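5. Recording the nested bowl task

This section covers the bowl task as it was run for the Zotetis grasp comparison. Read section 4 (wrist camera and gripper calibration) first. The task files are in the Bostari folder under the same number as this section.

The method compares two ways of choosing where a gripper closes on a small object that sits inside a larger one. The rim policy looks for an edge it can pinch. The wall policy picks a point lower down and lets the finger follow the curve. Both are trained on the same 900 demonstrations.

5.1 Placing the objects

1. Set the large red bowl on the work surface inside the arm's reach.
2. Put the small white piece in the red bowl. Vary how it lies from one episode to the next: upright, tilted, or base up.
3. Start the wrist camera and check that the inside of the red bowl takes up most of the view. A view that is mostly background will be dropped by the Zelleo filter.
4. Move the gripper over the bowl at normal speed and look at the live picture. Some blur on a moving finger is acceptable. The white piece has to stay sharp.

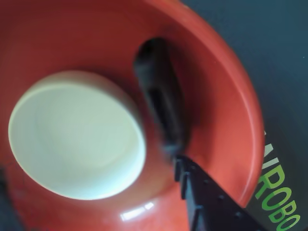 5.2 Recording an episode

1. Press Record and wait for the tone.
2. Open the gripper fully before it passes the rim of the red bowl.
3. Bring the fingers down on the near side of the white bowl. For the rim policy, stop when one finger is level with the lip. For the wall policy, keep going until a fingertip reaches the outer wall.
4. Hold for 4 seconds before you close. The model uses this pause to mark the start of the grasp.
5. Close, lift, and press Stop.

Caution: Keep the bracket clear of the red bowl's rim when you go in at a low angle. If it presses on the rim, the bowl can slide and the episode must be thrown out.
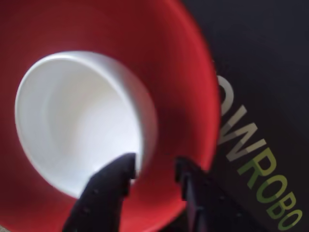 The start of the grasp is set by hand if the pause is missing. Open the episode in the viewer, step to the last picture before the fingers begin to close, and press M. Jussara Pacheco marked the January set this way and her labels are the reference for new operators.

Note: Glossy bowls give bright spots that move with the camera. Do not mask them. Masking was tried on the Salinas set and made the rim policy worse.

5.3 What to expect

The full comparison used 2293 test grasps. The wall policy did better when the white bowl was tilted, by almost 9 points. With the bowl upright the two policies came out even. We have no useful result for the base up position yet, and those episodes are stored separately.

If your numbers are far from these, repeat the gripper calibration before you retrain. Send logs to Stepan Tymoshchuk with the episode numbers in the subject line.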